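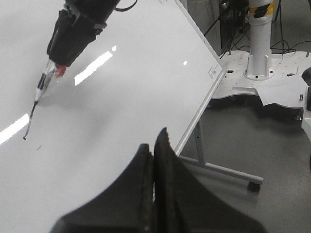
Figura 3. Rotulador de borrado en seco con la punta sobre la superficie de la pizarra.

3. Puesta en servicio y cuidado de la superficie

Esta sección es válida para las pizarras murales Herkdale de los formatos Huanca y Mostwood. El montaje en pared se trata en la sección 2. Si la pizarra va sobre soporte móvil, consulte además la hoja suplementaria incluida con el soporte.

3.1 Antes del primer uso

1. Compruebe que las fijaciones inferiores están apretadas y que el tablero no se mueve al presionar en las esquinas.
2. Retire la película protectora empezando por una esquina superior. Tire despacio y en paralelo a la superficie. No utilice cúter ni espátula.
3. Si la película se rompe, levante el borde con la uña o con un trozo de cinta adhesiva.
4. Pase un paño de microfibra humedecido con agua templada por toda la superficie y séquela con otro paño limpio.
5. Espere 3 horas antes de escribir.

Nota: en locales sin calefacción la película puede quedar más adherida. Deje la pizarra en una habitación templada hasta el día siguiente y repita el paso 2.

3.2 Prueba de borrado

1. Trace una línea corta en una esquina inferior con el rotulador que vaya a emplear habitualmente.
2. Deje secar la tinta un minuto.
3. Borre con fieltro seco, sin apretar.
4. Si queda sombra, limpie con el líquido Bronov y repita la prueba con otro rotulador antes de cambiar de borrador.

Utilice solo rotuladores para pizarra blanca. Los de tinta permanente, los de pintura y los de tiza líquida no están cubiertos por la garantía.

3.3 Limpieza diaria

Borre en seco al terminar la jornada. La tinta que permanece varios días en la pizarra cuesta más de quitar, sobre todo la roja y la verde. Sacuda el fieltro fuera de la sala y cámbielo cuando deje rastro gris.

3.4 Limpieza a fondo

Frecuencia recomendada: una vez por semana en aulas y una vez al mes en despachos.

1. Retire imanes, hojas y accesorios.
2. Borre en seco toda la superficie.
3. Pulverice el líquido Bronov sobre el paño, nunca directamente sobre el tablero.
4. Limpie de arriba abajo en pasadas horizontales, girando el paño a menudo.
5. Aclare con un paño humedecido solo con agua.
6. Seque también los perfiles y la parte inferior del marco.

PRECAUCIÓN: el líquido Bronov es inflamable. Ventile el local y manténgalo alejado de fuentes de calor. No lo mezcle con lejía ni con amoniaco.

PRECAUCIÓN: no emplee estropajos, polvos abrasivos, acetona ni disolvente de pintura. Los arañazos en el esmalte no se pueden reparar.

3.5 Eliminación de tinta permanente

1. Repase el trazo por completo con un rotulador de borrado en seco de color negro.
2. Borre de inmediato, con la tinta todavía húmeda.
3. Repita hasta que desaparezca y termine con los pasos 3 a 6 del apartado 3.4.

3.6 Almacenamiento de los rotuladores

Guárdelos tapados y en posición horizontal. Si el trazo sale pálido, compruebe primero que la tapa cierra bien. Los cartuchos Bronov se suministran en cajas de 200 unidades; la referencia figura en la tapa.

3.7 Piezas de recambio

Bandeja para formato Huanca: ref. 166
Juego de cantoneras para formato Mostwood: ref. 1.373

Indique siempre el formato de la pizarra al hacer el pedido. Las cantoneras de un formato no encajan en el otro. Las fijaciones murales se sirven por separado (véase la sección 2.4).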